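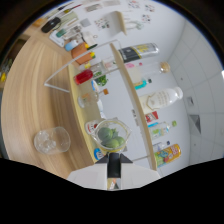 Limes in a clear measuring jug, with a glass of ice on the table.

The Short, Sour Season of the Corner Limeade Stand

Friday, May 5, 2023

The first warm weekend in Pluvwood brings out the folding tables. By noon there are signs taped to lampposts on Harries Street, and most of them say the same thing: fresh limeade, cold, cash only.

Lemonade is what people expect from a stand, and a few still sell it. But this part of town has leaned toward limes for as long as most residents can remember. The old produce market at the bottom of the hill used to sell off its ripe limes by the box on Saturday afternoons, and families who lived close by got used to having too many of them. Limeade was the easy answer. The market closed, the building became apartments, and the habit stayed.

The drink sold here is plain. It is lime juice, sugar, water and a little salt. Some stands add mint. One near the library blends in a spoonful of sweetened condensed milk, in the Brazilian style, and usually sells out before the others do.

Salt is the part that surprises visitors. A pinch in a large pitcher doesn't make the drink salty. It softens the bitterness that comes from the white layer under the skin, and it lets a seller get away with less sugar. Limes that have been squeezed too hard give up a lot of that bitterness, so the better stands press each half once and move on.

Buying limes takes some care. Color is a poor guide. A dark green lime can be dry inside, and one that has started to turn yellow often has more juice. Weight is more useful. Pick up two of the same size and take the heavier one. Smooth, thin skin is a good sign, and hard, bumpy skin usually means there is less to squeeze. A lime kept at room temperature gives more than one straight from the refrigerator, and rolling it under the palm for a few seconds helps too.

Price decides a lot of what happens at the tables. Limes swing more than most fruit, going up in early spring and coming down by July, when supply picks up. Stands that open in May are often paying close to what they charge. A few cut the juice with more water until the price drops. Regular customers notice and say so.

Ice is the other cost. A household freezer can't keep up with a hot afternoon, so sellers buy bags from the gas station on Hastia Avenue and store them in coolers under the table. The usual advice is to mix the drink a little strong and let the ice do the rest. Some people freeze limeade in trays the night before and use the cubes in place of plain ice, and the last cup of the day tastes the same as the first.

The one organized event of the year is the Tiltenora block party, which takes over Harries Street for an afternoon in July. It started with 8 tables and now has 15, and last summer it drew 900 people. There is a tasting, judged by whoever buys a ticket. The prize is a glass pitcher, which the winner has to bring back the next year.

Arguments at the tasting tend to be about sugar. One side stirs it in dry and shakes the pitcher until it dissolves. The other makes a syrup first, heating equal parts sugar and water until clear, then letting it cool. Syrup mixes more evenly and keeps in the refrigerator for a couple of weeks. The dry sugar group says it's an extra pan to wash.

Anyone who wants to try it at home can start with one cup of lime juice, one cup of syrup and five cups of cold water. Add a small pinch of salt, stir, and taste before adding anything else. Juice is best used the day it is squeezed. By the second day it picks up a flat, slightly metallic edge that sugar won't cover. Leftover juice can be frozen and used later in marinades.

The stands run until school starts again. Most open on weekends only, from late morning until the limes are gone. Bring small bills.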